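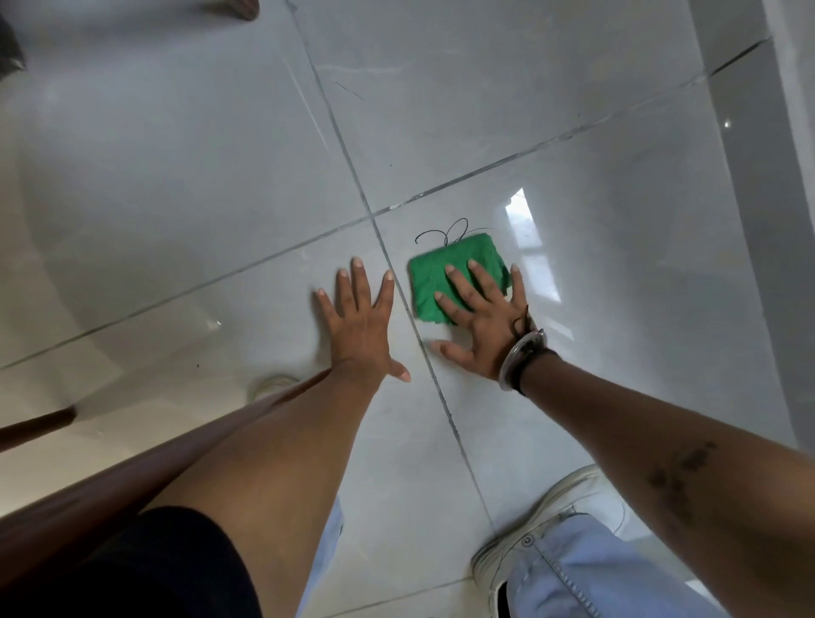 Stillinitz parish records, README

I typed these up from the old church books, mostly in the evenings, and it grew on me. You get 81 pages of baptisms and burials, one text file per page, plus a list of the farms. Spellings are left as the clerk wrote them — Grutow shows up as Grutau and once as Chrutow, so search loosely! If I couldn't read a word I put a question mark in brackets.
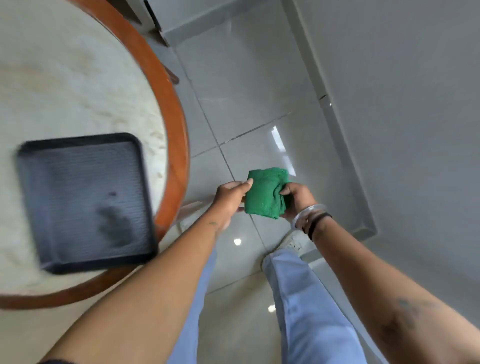 Stillinitz, January

The second burial book is in now, nearly 200 new entries. It covers the years when the Rathjen farm was split between the brothers, and the clerk wasn't much help there (he calls both halves "Rathjen" and leaves it at that). I've marked them upper and lower where the godparents gave it away. Six pages are still missing from the middle. Page 20 is in twice, please use the second one.

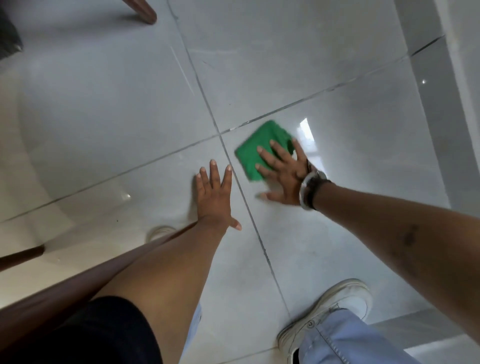

Linnea Nyberg wrote back that the upper farm must be the one by the mill, as her copy of the tax roll has the mill rent under the older brother. I've added her note to farms.txt but haven't changed the entries yet.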